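Two-armed cup stacker draws interest, and doubts, at Gumbridge workshop

GUMBRIDGE — Members of the Kalleck shared workshop say their two-armed robot build, called Mussa, will be stacking plastic cups without help by October. After 392 hours of work, that still sounds hopeful. The group's own log lists 2159 attempts and doesn't say how many ended in a stack.
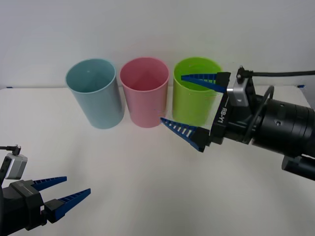 Can Mussa do the job without a person nearby?

Its builders say a member has to stay within reach of the stop button for every run, and they have set no date for changing that.

The workshop has asked its members for another $4,000 to keep going. It has not explained why cups come first, or what the arms would be asked to do next. A public demo planned for June was put off, and no new one has been announced.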